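Two Grippers, One Simulated House

Before Perka commits to an end effector for its household platform, every candidate has to get through the same virtual rooms. The test program began in simulation on 29 May 2018 under Gudrun Hollmann, who runs manipulation work at the company's Buvness office. Her brief was narrow: take one two-armed robot model, fit a different gripper to each wrist, and find out which tasks separate them.

The left arm carries the Böttcher unit, a slim design with thin, curved fingers. The right carries the Puncombe, a wide parallel gripper with flat finger faces. Both run on the same controller, with identical limits on joint speed and grip force.

The first task is a lever handle on an interior door. The robot has to hook or grasp the lever, rotate it and pull the door through 27 degrees. Hollmann's team ran 300 trials per gripper, with the start pose shifted at random each time.

Curved fingers have a clear geometric advantage on a lever. They can approach from below and to one side, and the wrist does not need to line up exactly with the handle. A parallel gripper needs a straighter approach and more room for its housing.
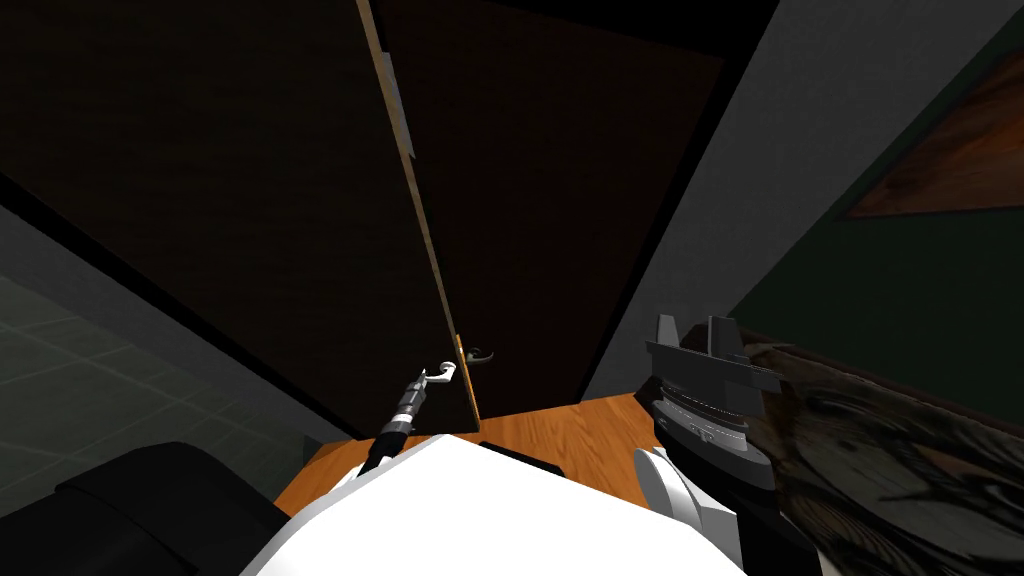 Clearance and camera view

The wide housing caused most of the failed door trials on the right arm. It touched the door face before the fingers closed, and the controller stopped the motion. Moving the tool center point forward by 14 millimeters removed many of these contacts but made the wrist camera's view of the fingertips worse.

Bernd Rieger, who wrote the contact model, cautions against reading too much into the door results. Friction between finger and lever is a single constant in the current build, and a real handle would vary along its length. He plans to replace the constant in June.

The second task favors flat fingers. A small wood-textured piece rests low in a tight corner, and the gripper has to straddle it, close and lift. Finger spacing matters more than finger shape, as does the view between the fingers. With the camera behind the palm, the housing can hide the lower part of the target, so the planner must estimate the grasp height from what remains visible.
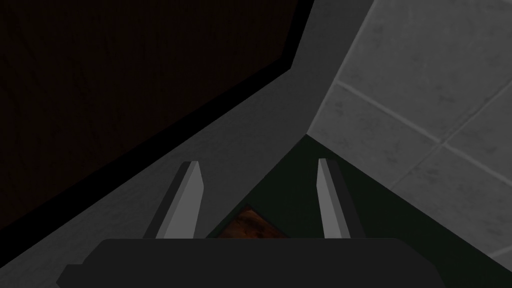 What the logs record

Each trial stores joint positions, commanded and measured finger gap, contact forces and the camera stream. The full set will come to 2,000 trials once the drawer and shelf tasks are added. Rieger's group replays the failures first, at reduced speed, and sorts them by the first unplanned contact.

Hollmann has not ruled out keeping both grippers. A mixed pair complicates spare parts and calibration, and it forces the planner to choose an arm before it chooses a path. The drawer trials use the same controller settings and are next in the queue.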